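The Kit Is Good, the Subscription Is the Problem
Opinion, by Aigars Sproģis

Three months ago our training center rented the Grirodley table kit, and since April I have been asked many times if other schools should do the same. I teach adults who want to move from kitchens and small factories into jobs with automation. They have little patience for toys. So I will try to say plainly what I think is worth paying for here and what is not.

The offer has two parts. The first part is physical: a set of play food, a steamer, a lid, some blocks, and a printed book of exercises for a small arm with a two-finger gripper. The second part is a service called Iltside, which stores your recordings and sends back a score for each attempt. The seller wants you to think of them as one product. I think they should be judged apart. 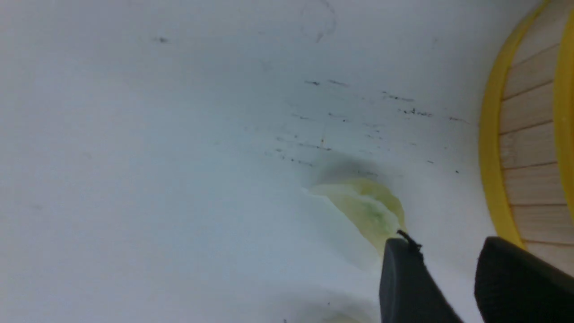 Issue 5, page 60

I begin with the play food, where my opinion is high. Most beginner kits give you cubes. A cube is kind to a gripper: it has flat sides, it stands still, and if you are a little bit wrong it forgives you. A soft-looking pale wedge on a white table does not forgive. The color is close to the background, the outline is not regular, and the student must decide where the object begins before he can decide where to put the fingers. My students learned more from this in two evenings than from weeks with cubes.

The exercise book is also better than I expected. It asks for a simple thing, to put food into the steamer, and then it makes the simple thing less simple. The wall of the basket is in the way. The lid takes space on the table. There are objects which do not belong to the task and must be left in peace. Jennylyn Pangilinan, who shares the evening group with me, likes exercise nine best, where the objects are not sorted in advance.
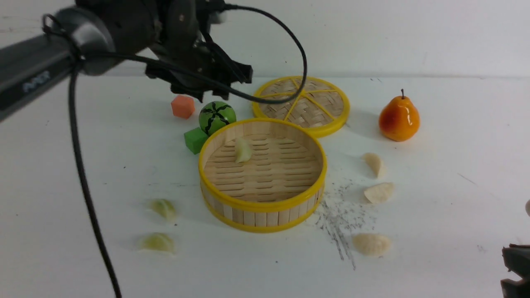

One wedge in the steamer, the others still on the table.

Now the less pleasant part. The rent for the kit alone is 155 a month, and for this money I have no complaint. But the full book opens only if you also take Iltside, and Iltside costs more than the kit. What do you receive? A number for every attempt, a color, and a sentence such as "approach angle could be improved." The sentence does not say by how much, or in which direction. When we asked the support desk, they answered politely – and with the same sentence.

A student cannot learn from a number like this. What he needs is to look at his own attempt again, slowly, with somebody who knows more.
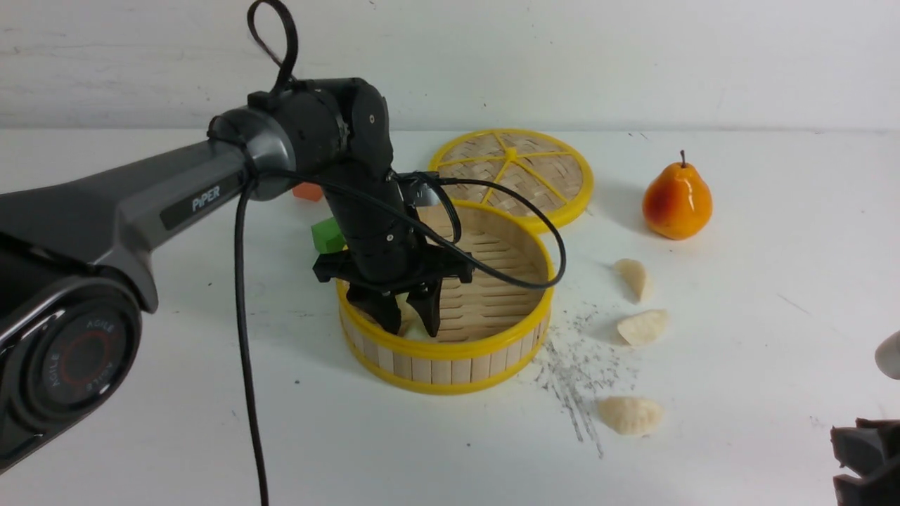 For this reason I ask my group to write two lines after each attempt: what they intended, and what they would change. It costs a pencil. Soon-im Bang kept such notes in a school notebook, and at the end of the course her notebook was more useful to the next group than all our scores in Iltside.

I know the argument for the service. A school with over 60 students cannot sit beside every one of them, and a score is at least the same for everybody. I accept this for large schools. Yet most places which rent this kit are small, like ours, or like the evening workshop in Dela Peña, with one arm or two and a teacher in the same room. For them the score answers a question that the teacher has already answered.

I would also like the seller to say clearly what happens with the recordings. The contract gives Grirodley the right to use them "for improvement of the service." Perhaps this is normal. But then the schools are giving something of value, and the price should show it.
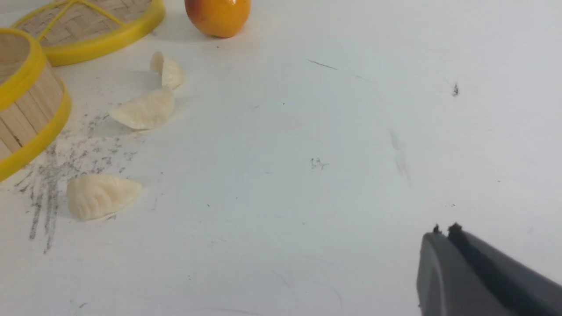
Jhun Marquez, after reading a draft of this text, wrote to me that I am unfair to the scores. In his group the weaker students were glad to have them, he says, as a number from a machine felt less personal than a remark from a teacher, and two of them stayed in the course because they could see the number rise. He would keep Iltside, but he would pay half.

I take his point about the shy students, and I had not thought of it. It does not change my advice for small schools. Rent the kit, ask for the book on paper, and ask more than once, as the first person you speak to will say it is not possible. For us it was possible on the second call. If they refuse you, Umedico has a cheaper set with fewer shapes and no book at all, and with a patient teacher that can also be a good course.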